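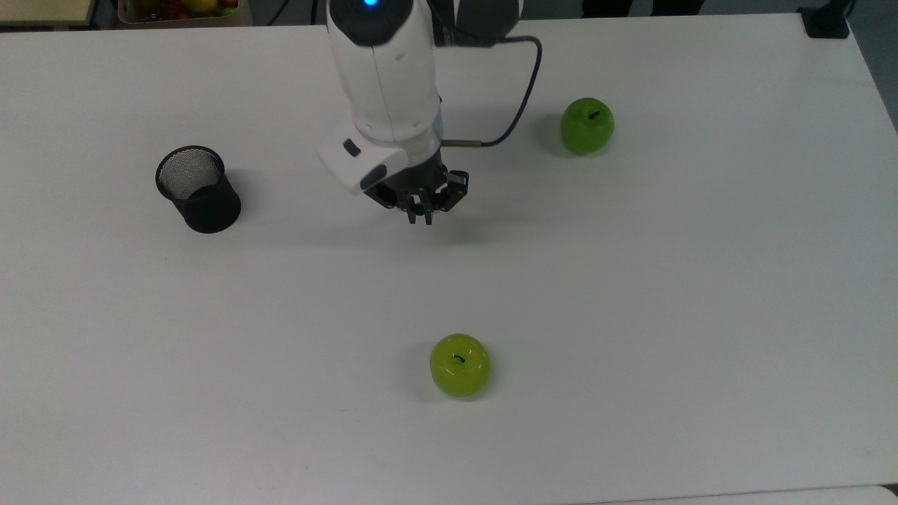

Erick Waweru
Secretary, Marchand Film Society

Minutes of the ordinary meeting of the Society, held in the upstairs foyer of the Marchand Theatre

The meeting opened at 6.30 pm with Colton Fraser in the chair.

1. Attendance and apologies

The chair, the secretary, the programming officer, the head projectionist, the membership officer and the front-of-house manager were present. An apology was received from the schools liaison officer, whose written report was taken under item 6. A representative of Cladanex, the distributor, attended by telephone for item 4 only.

2. Minutes of the previous meeting

The minutes of the February meeting had been circulated. The programming officer asked that the entry on the winter retrospective be amended to read "subject to print availability" in place of "confirmed". With that amendment the minutes were accepted.

Moved: programming officer. Seconded: front-of-house manager. Carried.

3. Matters arising

3.1 Foyer lighting. The theatre's owners have agreed to replace the fittings over the stairs at their own cost. The Society is to be given notice of the dates so that matinees are not affected.

3.2 Lapsed members. Reminder letters have gone out. The membership officer reported that replies were still arriving and asked to hold her figures over to the next meeting. Agreed.

3.3 Microphone for introductions. The hired microphone has been returned. The head projectionist has tested the theatre's own unit and considers it adequate for introductions, though not for panel discussions with more than two speakers.

4. Regional premiere of Zandum

The chair outlined the proposal. Cladanex has offered the Society the regional premiere of the feature Zandum, with the director available to take part in a discussion following the screening. The Marchand's main auditorium seats 300 and the distributor would expect the whole of the house to be on sale.

The Cladanex representative confirmed that the screening fee would be set against box office and that no minimum guarantee would be sought. The distributor requires 20 seats for cast, crew and guests, to be held in a single block. Any seats in the block not claimed by noon on the day of the screening may be released to the public.

The front-of-house manager asked whether the block could be placed to the side, given that rows near the centre aisle are customarily kept for patrons with limited mobility. The representative had no objection. The manager also asked for early advice of any guest with access requirements, and this was undertaken.

The programming officer spoke in support of the proposal. In her view the film suited the Society's audience well and a discussion with the director would answer the request, made by members on several occasions, for more contact with working filmmakers. She noted that the running time, together with the discussion, would mean a late finish, and suggested a 6 pm start.

The head projectionist advised that the digital package must be in hand no later than 5 days before the screening to allow for a full run-through. He recalled the difficulty experienced with the opening film of last year's season, when the unlocking key was issued for the wrong server. The representative undertook to have the key issued together with the package and to provide an after-hours contact.

The representative left the call at 7.05 pm.

Discussion followed on ticket pricing. The membership officer favoured keeping the ordinary member price. The front-of-house manager considered that a modest premiere price was usual elsewhere and that members would accept it. After discussion it was agreed that the member price remain unchanged and that the non-member price be settled by the chair and the front-of-house manager jointly.

Resolved: That the Society accept the offer of the regional premiere of Zandum on the terms described, with a start time of 6 pm, and that the chair sign the agreement on the Society's behalf.

Moved: programming officer. Seconded: head projectionist. Carried unanimously.

5. Catering for the premiere

Two quotations were tabled. The first, from Kustero, covers a light supper in the foyer before the screening, with staff and glassware included. The second did not include glassware and was otherwise similar in price. The front-of-house manager noted that the theatre's licence covers the foyer and the balcony but not the forecourt – drinks must therefore remain indoors.

Resolved: That the quotation from Kustero be accepted.

Moved: front-of-house manager. Seconded: membership officer. Carried. The secretary abstained.

6. Schools short film program

The written report of the schools liaison officer was received. Entries have been lodged by 4 schools, and a further school has asked for an extension of time. The liaison officer recommended that the extension be granted and that the same closing date then apply to all entrants.

The head projectionist asked that entrants be reminded to supply files with stereo sound at a consistent level. He offered to prepare a single page of technical notes for teachers. The offer was accepted with thanks.

Resolved: That the extension be granted and all schools advised in writing.

Moved: chair. Seconded: programming officer. Carried.

7. Correspondence

Inwards: a letter from a member concerning late admission during subtitled films; a notice from the theatre's owners on revised cleaning hours.

Outwards: reply to the above member, advising that latecomers are seated at the rear only.

8. Other business

The programming officer requested suggestions for the winter retrospective. These should reach her in writing before the next meeting.

Actions

Chair – sign the agreement with Cladanex; settle the non-member price with the front-of-house manager.
Secretary – write to schools; confirm the catering booking.
Head projectionist – technical notes for teachers; schedule the run-through of Zandum.
Membership officer – report on lapsed members.

The meeting closed at 8.10 pm.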